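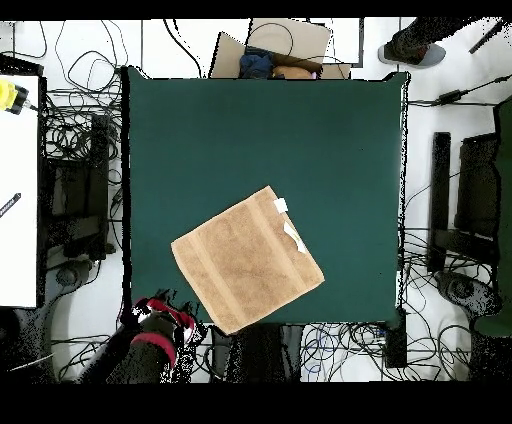
9 min read

Speaker notes: The fold that was never finished. Given at the Parow meeting, 2/3/24. These are the notes I spoke from, tidied up a little, with the muttering taken out.

Slide 1. Towel on the table

Leave this one up while people find their seats. Don't start until the door is shut.

Most of you have seen a clip of a robot folding a towel. I have seen a great many and I've stopped trusting them. A clip starts when somebody decides it starts and it stops when somebody decides it stops. My talk is on what happens at the second of those two points, when the machine decides for itself that the job is over and the arm is still powered.

A tan towel, folded, lying askew on a green table. Ask the room: is it done? Wait for hands. There will be a split, and the people who say yes will mostly be the people who write software. Don't tell them who is right. I don't think the question has an answer until you've said what done means, and we hadn't.

Slide 2. What we were told we had

The project was called Garnano. Two arms, one table, household cloth. The controller came from Yook and the stop circuit was ours. We had inherited a monitoring program called Pallow, which watched the table and gave each fold a score. If the score stayed above a line for long enough, Pallow called the fold complete and the arms went to rest.

The internal report gave 700 attempts and 624 completed folds. That figure went on posters. I put it on one of the posters myself, so I'm not standing here with clean hands.

Pause. Let them do the sum if they want to.

What the report did not say was who had judged the 624. Pallow had. The program that ended the attempt also marked it. I asked at the time whether anyone had gone back over the recordings and was told it was on the list. I have worked in four labs and I've never seen the bottom of that list.

Slide 3. The fault

Go slowly here, people always want to jump to the cause.

In May we had an attempt where the arm went to rest and then moved again. It moved down, toward the near corner of the table, at working speed, while a member of the team was reaching in to take the towel away. The gripper closed on the sleeve of a jumper. No injury. The sleeve was pulled, the person pulled back, somebody else hit the stop, and it did stop.

I want to be fair to everyone in the room that day. The person reaching in did what all of us did. There was a lamp that meant the arm was at rest, the lamp was lit, and we had taught ourselves that a lit lamp meant hands were allowed. It's written in nobody's procedure. I went through the procedure twice looking for it.

The first write-up called this an "unexpected re-engagement following user entry". Read that out loud, then read it again. The user entered. As though the table belonged to the robot and we were trespassing.

Slide 4. Why it moved

Short version for those who want to get to lunch: Pallow changed its mind.

Long version. The score sat a hair above the line, so the attempt was called complete and the rest command went out. The arm obeyed. The lamp came on. But the scoring loop had not been told to stop scoring. When a hand came into view, the score dropped below the line, and the program concluded that the towel needed another go. It cancelled the rest command and sent the arm back to the near corner.

Every part did what it was built to do. I've heard that offered as a comfort. I don't find it one.

If asked why a rest command could be cancelled at all: it was put in so that attempts could be rescued without someone walking over to restart them. It saved us time for months. I voted for it.

If asked about the Yook controller: it did as it was told. I have no complaint about it and I'm not going to invent one for the questions.

Slide 5. What the first fix was

Somebody suggested waiting longer before calling a fold complete. We tried it. The fault became rarer, and the graph went down, and there was a meeting in which people looked pleased with the graph.

I'd ask you to be suspicious of any safety fix that can be plotted as a curve coming down. A lamp that lies less often is harder to live with than one that lies all the time, as people go on believing it. We had seven good days after that change and on the next one the arm twitched while I was standing at the table. It didn't go far. I went and made a tea and came back and asked for the whole thing to be switched off.

(Skip the story about the tea if running over.)

Slide 6. Going back through the recordings

So we finally did the item on the list. Two of us watched the attempts with the scores hidden and said fold or no fold. We argued a lot. A towel with its band off to one side, is that a fold? One of us said yes if you'd put it in the cupboard, the other had higher standards for cupboards.

What came out of it that matters for today:

The rest command had been cancelled in some 7 attempts that we could be sure of. In most of them there was no hand near the table. The arm moved, did a bit more, rested again, and the attempt was counted as a success. The early warnings were sitting inside our good results. We had never looked there, as we only reviewed the failures.

I don't have a corrected figure for the 624 and I'm not going to give you one. We couldn't agree well enough between the two of us for it to mean much. If you need a number from this talk, please take the first one and cross it out.

Slide 7. What we changed

Keep this plain.

Rest is now a state the software cannot leave. A person has to press a button to start a new attempt, and the button is out of reach of the table.

The lamp is wired to the power on the arms. It used to show what the program thought. If the lamp shows safe now, the arms have no drive.

Pallow still scores folds. It no longer has any say in when the arms move after rest. I wanted it removed altogether and lost that argument.

Cables. The floor round our table had got into a state, and when we walked the route from the table to the stop button, we found you had to step over things to reach it. That had no part in the May fault. It would have had a part in the next one. Look at slide 1 again on your way out and look at the floor.

Successes get reviewed as well as failures, a handful from each batch, by someone who wasn't running the table. It's dull work and it gets skipped when there's a deadline. I check whether it was done and about half the time I end up doing it.

Slide 8. Things I still don't believe

I don't believe the button will stay out of reach. It's annoying to walk to. Someone will move it closer, with good reasons, and I'd like to be told when they do.

I don't believe a score for "folded" can be made good enough to decide when a person may put a hand in. People keep offering me better scores. The fault had nothing to do with how good the score was.

I don't believe we were unlucky. If your setup can restart itself from rest, check it this week. Hold something long in front of it, a broom handle will do, and stay back.

Questions

Likely first one: was it reported outside the lab? Yes, late. Say late before they do.

Likely second one: can they have the recordings? The attempts with people's faces in them, no. The rest, ask me afterwards and I'll find out who has the drive.

If someone says that their own arms are too weak to hurt anyone, ask them which part of the person they tested.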